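How to Put Together a Homeschool Portfolio for a Year-End Review

By Mhairi MacKinnon
2023-03-14

Some states ask homeschooling families to show a portfolio at the end of the year. Others ask for test scores, and a few ask for nothing at all. Read your own state's statute before you start, and read the law itself, not a summary on a message board. If you are moving between districts, ask the new one in writing what it expects and keep the reply.

What follows is the method I have used with three children. It fits in one two-inch binder per child.

1. Start with the log

Keep a dated list of the days you taught and what you covered. One line per subject is enough. "Long division, pages 40 to 43" tells a reviewer more than a paragraph about your approach to math. I fill mine in after supper. If I skip more than two days I start guessing, and the guesses look like guesses.

A spreadsheet works too. Print it once a month so you aren't depending on one laptop.

2. Pick samples from three points in the year

For each subject, pull one piece of work from the first few weeks, one from the middle and one from the end. Write the date in the top right corner in pen. Leave mistakes alone. A reviewer is looking for progress, and a corrected fall essay next to a clean spring essay hides it.

You do not need every worksheet. My first binder had 167 pages in it, and the evaluator read 12 of them.

3. Make a reading list

Title and author, in the order the books were finished. Include read-alouds, marked as such. Library checkout histories help if you fell behind, though some systems erase them unless you opt in.

4. Cover the required subjects by name

Use the statute's own words on your divider tabs. If the law says "civics," don't file it under "social studies" and hope the reviewer works it out. Fire safety and health get forgotten most often where they are required. One page on each is usually plenty.

5. Only hand over what the law asks for

Districts sometimes send out forms that go further than the statute does. Be polite, supply what is required and stop there — extra material can turn into next year's expectation. If a district insists, ask which section it is relying on.

6. Copy everything

Scan or photograph the whole binder before it leaves the house. Store the copy somewhere other than the computer you used to make it.
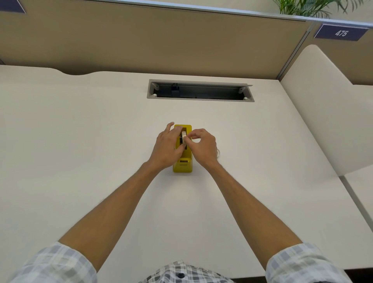 Odd-sized work should go in last, after the regular pages are punched and in order. Ticket stubs, pressed leaves and small drawings will slide out of a pocket folder, so mount each one on a full sheet of cardstock with a caption and a date. I use a desk dispenser for this, like the yellow one in the photo, and tape the corners only. Keep tape off anything written in pencil. Put the mounted sheets behind the subject they belong to, then add a table of contents at the front and you are ready for the appointment.

Shares: 561 | Comments: 3

Adi Entili
Our district's form asked for a daily schedule by the hour. I asked for the section number and got a shorter form in the mail the next week.

Fergus Pollock
Do you redo the log for high school? We're starting ninth grade and I'm told colleges want hours per course.

Mhairi MacKinnon
Fergus, I keep the same log and add a column for hours. Total it by course in April, before you write the transcript.

Contact | Copyright 2023 | Back to top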